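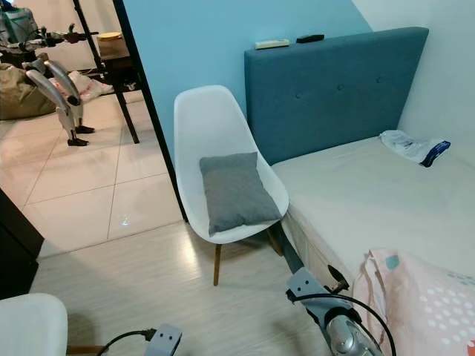 Do you have to book ahead for the open day at the Kumevetti woolen mill?

Only the dye house tour needs a booking. The rest of the mill is open to anyone who walks up to the gate, and the ticket covers the spinning floor, the weaving shed and the small museum over the wool store.

84 shares

I went to the autumn open day on Oct 31, 2025. There is another one in April, when the river is higher and they run the old water wheel as well. In the fall the wheel is locked off and you can only look at it through the railings.

Lukunbridge is a small town and the mill is the biggest thing in it. I came in by bus the evening before and walked down to the river to see how long it would take in the morning. It was a ten-minute walk, downhill, with a steep bit of steps past the church. The path along the water is unpaved and was muddy, so wear proper shoes.

The gate opened at nine. I had booked the first dye house tour, led by Dénes Farkas, who has run the dye house for most of his working life. He took us in through the wool store, where the bales come in already washed. Kumevetti used to do its own scouring but gave it up when the drains under the yard needed replacing. The bales are opened by hand and the wool is sorted by length before it goes any further.

The mill dyes most of its wool before spinning, as loose fiber. Farkas explained that this lets them mix several colors into one yarn. A gray blanket yarn may have brown, blue and two whites in it. He had a tray of small felted samples, each with a recipe card pinned to it, and passed them along the group. The mill has 112 recipes in regular use and a cupboard full of old ones it no longer makes. Some of those can't be matched now, as the dyes are gone from the market.

The vats were running. It is hot in there and smells of vinegar and damp sheep. A batch takes most of a morning, and while we watched they lifted out a load of dark green. It goes from the vat to a spinner, like a very large salad spinner, and then to the dryer. Photos are not allowed in the dye house, which is posted on the door.

After that you are on your own. The spinning floor is upstairs and is the loudest part of the building. They hand out foam earplugs at the top of the stairs. The carding machine is the one to spend time on. Wool goes in at one end in clumps and comes off the last roller as a thin, even web, which is then split into strips ready for spinning. The man minding it stopped it twice to clear a jam and didn't mind being asked about it.

The weaving shed has a sawtooth roof with windows facing north. Most of the looms are modern and fenced off. One older shuttle loom is kept for narrow cloth, and Marek Hubáček was weaving a scarf length on it during the morning. He ties in a new warp by hand, which on the wide blankets means 800 knots. He said that is a day's work if the phone doesn't ring.

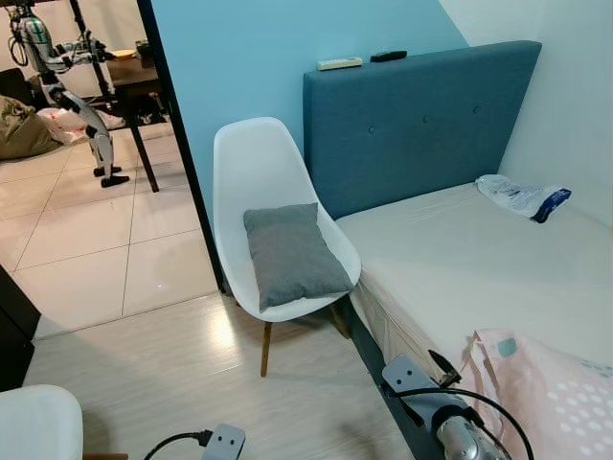 Chair with a gray cushion, next to the bed.

The museum is one long room. It has pattern books, wage ledgers and a case of shuttles, with labels that could use bigger type. The pattern books are worth the climb. Each page has a square of cloth glued down with the customer's name and the yardage written next to it. The oldest order I could read was for 200 yards of a brown check.

Lunch was soup and rye bread in the canteen, served from twelve until it ran out. It ran out before one. The next closest place to eat is the bakery at the top of the steps, and it closes early on Fridays.

The shop sells seconds on open days only. Most of the faults are small, such as a missed thread or a crooked hem. I looked at the blankets for a long time and bought one with a flaw near the corner that I have trouble finding again. They take cards, but the machine was slow and the line went out the door. Knitting yarn is sold by weight from bins at the back, and the good colors had been picked over by early afternoon.

There is a lift to the spinning floor but none to the museum. Parking is in the field across the bridge. The last bus out leaves from the square at 5:40, and the stop has no shelter.

3 comments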